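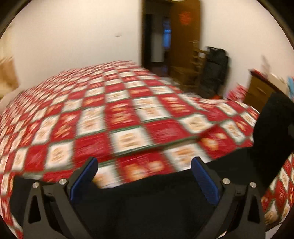
Do you need a new duvet, or just a warmer room?

3 min read

Every spring the shops try to sell us a "summer weight" duvet, and every December they try to sell us the opposite. I have grown suspicious of both. The tog rating on the label measures how well the filling holds heat when it is new and dry. It tells you very little about how you will sleep in a draughty back bedroom in Sulomlow.

Pao-chu Ko, who used to buy bedding for a small shop in Brudadham, wrote in after my last piece to say I was being unfair. Ratings are tested, she says, and a cheap 10.5 tog will be much the same warmth as a dear one. Fine. Then what is the dear one for? Her answer was softness, weight and how long it lasts. I can believe the first two. On the third I would like to see someone still using theirs after 19 years.

The one that annoys me most is the Rurura, a so-called all-season set sold as two duvets that button together. Holger Midtbø tried one through the whole of last winter and reports that five of the buttons came off, and that the two halves crept apart in the night so his feet had the thin bit. The leaflet promises a "balanced sleep climate". I have read it three times and still don't know what that means.

What did people do before all this? They piled things up. A sheet, a blanket or two, something quilted on top, and you threw off what you didn't want. It's more fuss in the morning, I grant you, and a heavy pile doesn't suit everyone. But blankets you already own cost nothing, and you can wash them one at a time in an ordinary machine.

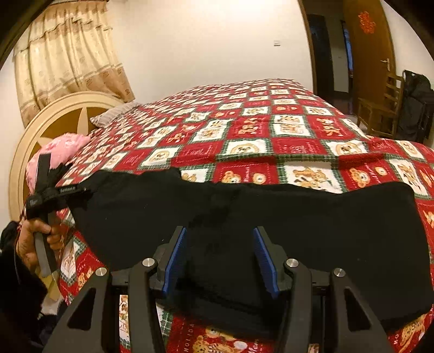 Is it worth paying extra for a duvet described as "cooling"?

Probably not, if you haven't tried a thinner one first. A cover that feels cool to the hand in the shop soon warms up with a person under it, and a lower tog will do more for a hot sleeper than a special fabric.

If you do buy, ask whether you can send it back once it has been slept under. Sæther says you have 30 days, but the small print wants the bag unopened, so I wouldn't call that a trial.

Contact the newsletter | © The Plain Sleeper | Back to top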